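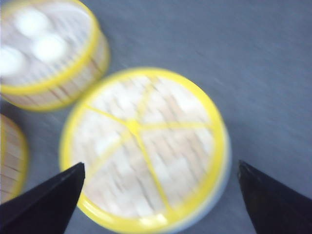 Lungile Mokgethi would like to know why a report that promised dumplings in February is, by May, chiefly about a bolt. It was put to me more politely than that on the Monday call, and it deserves an answer, so the bolt gets its own section and I have moved it up.

Category: Grants / Small Automation / Progress Reports
Posted in May by the Plelov cell team

The bolt

The steamer cell has one arm, one two-finger gripper and one small camera on the wrist. The camera sits on a bracket, the bracket is held by two bolts, and one of them had been backing out by a hair a day. A hair at the wrist is a good deal more by the time you reach a basket. For most of last quarter we blamed the software, which took it well. We retrained twice, changed the lighting once and had a long meeting about floor vibration, for which I brought pastries. Then somebody leaned on the bracket and it moved.

Both bolts now have thread locker and a paint stripe across the head, so a glance will show if either has turned. The stripe check is the first line on the morning sheet. It takes no time at all and I am slightly ashamed of how well it works.

Fingers

The black fingertips that came with the Van Wyk gripper were fine on the bench blocks and too slick for a basket rim. We went through three sets from Praltov before settling on the softer grade. They wear. We swap the pair after 900 grips, and the old ones go in a labeled bag in case you want to see where the money went. After every swap the operator has to redo the open and closed positions by hand, with the arm in slow mode – skip this and the gripper believes it is holding a lid when it is holding air. We have the log entry for the day we skipped it. It is short and contains one word I have removed.

Calibration

The wrist camera gets a fresh calibration each morning and again after any stop that involved a person touching the arm. The routine needs the plain gray work surface, so everything comes off first, baskets included. It used to take 54 minutes, most of it spent looking for the target board. The board now hangs on a hook with its name over it.

We have also slowed the approach move. At full speed the wrist images smeared badly enough that the yellow rims were the only thing left to aim at, and aiming at a rim is a fine way to meet it. The arm now pauses over each basket before the picture it acts on.
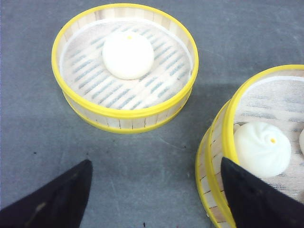
Lids were the first task in the plan and buns are the second. Lid runs are done: we logged 500 with the new fingertips and the tightened bracket, and the handful of failures all came from one afternoon when the air line to the tool changer was leaking. That fitting has been replaced and a spare is taped inside the cabinet door. Bun runs started late, for reasons covered under The bolt. The grip force for a bun is much lower than for a rim, and the present controller steps between the two with all the grace of a dropped tray. Sillix has sent a firmware patch that should smooth it out. We have loaded it on the spare controller and will leave it there until it has behaved for a week.

Money and time

Spending on parts is a little under plan. Spending on fingertips is well over, and I would like to move nearly all of the unused travel line to cover it, as the arm shows no interest in travel. We are behind by the length of one loose bolt. I expect bun runs to be finished by the next report, and the maintenance sheet will come with it, coffee ring included.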